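Search this site
Enter keywords
Search

The Long Table at Norðdahl: A Conversation With Dilruba Howlader

When the Norðdahl Residence opened its shared kitchen to residents and neighbors, the management expected it to be used mostly for reheating. It is now the busiest room in the building. Dilruba Howlader, who was appointed coordinator of the dining program in May, met with us at the long table before the evening meal to discuss how the room is arranged, how the table is laid and cleared, and why she has spent so much of her first months on cloths and utensils.

Ms. Howlader came to the residence from Cister, a catering school where she taught table service to first-year students. The work there, she said, was orderly and predictable. "At the school, every table was the same table. The cloths came from the laundry in one size, and the students knew by the second week where each item went. A residence is different. People bring what they have, and the table has to make room for it."

The kitchen has 49 registered households and serves an evening meal to any of them who sign up by two in the afternoon. Residents cook in pairs. The menu is left to the cooks, and the table is laid according to the menu. On noodle and rice evenings, the forks stay in the drawer unless a diner asks for one.

Ms. Howlader described the table linens as a matter that had received too little attention. Under the previous arrangement, one printed cloth remained on the table through the week and was wiped between meals. She kept the printed cloth and placed a second one over it.

"The printed one is the favorite, and I was told so very plainly in my first week," she said. "The blue one goes on top and takes the spills. It has a ribbed weave, and it will not lie perfectly flat however long you work at it. I have made my peace with one fold. What I ask is that the cooks smooth the part where people will be eating."

Braulio Ochoa, a resident who cooks on alternate weeks, recalled that the change was not welcomed by everyone. "We had a long discussion about covering the print," he said. "Some of the residents had helped to choose it. In the end we agreed that the blue cloth would be smaller, so that the pattern still shows at the sides." He added that he now prefers the arrangement and has adopted it in his own apartment.

The storage of chopsticks was the second subject Ms. Howlader took up. The residence owned 100 pairs when she arrived, purchased in a single order from the supplier Hasier, and kept them in a closed drawer along with ladles, peelers and tongs. Diners had to leave their seats to find a matching pair, and the drawer was frequently left open behind the cooks.

Her answer was to keep a portion of them on the table itself, standing upright in an open-sided utensil basket. "I wanted something with holes, so that air could reach them," she said. "A jar looks very handsome for a day or two, and then you find water at the bottom. The basket is plain white plastic with little arched windows in the front. Mr. Fabbri says it looks like a chapel."

Brunello Fabbri, who is responsible for the building's supplies, confirmed the remark and said he had not intended it as criticism.
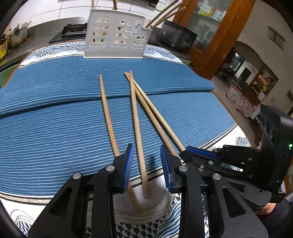

Sorting and Drying

The sorting of chopsticks takes place after washing and again before the meal. Ms. Howlader asks the cooks to lay them on the cloth and look at them before they go into the basket, a step she regards as the most useful part of the routine.

"Wood changes with use," she said. "Some sticks darken and some stay pale. Some begin to bend. You do not notice it when they are bundled in your hand, but you notice it at once when they are lying on a blue cloth. If one is badly bowed, we take it out. If it is only a different shade from its partner, we leave it, although there are residents who would like me to be stricter."

One of those residents is Tharushi Weerasinghe, who joined the conversation toward its end. "I match mine," she said. "Color first, then length. It takes a few minutes and I find it restful." Ms. Howlader replied that she had no objection, provided the rice was not kept waiting.

Asked about the coming year, Ms. Howlader said that she hopes to replace the blue cloth with two of the same kind, so that one may be laundered while the other is in use. A request for $300 has been submitted for linens and a second basket. Vilhjálmur Ketilsson, who chairs the residence board, said that the request would be considered with the other kitchen items and that he expected a decision before the summer schedule begins.

The interview closed shortly before five, when the evening's cooks arrived with the rice and asked for the table.

Related items
Kitchen sign-up: revised hours for evening meals
Clirnero dishwasher: instructions for residents
Interview: Brunello Fabbri on the supply room
Notes from the May residents' meeting
Laundry room schedule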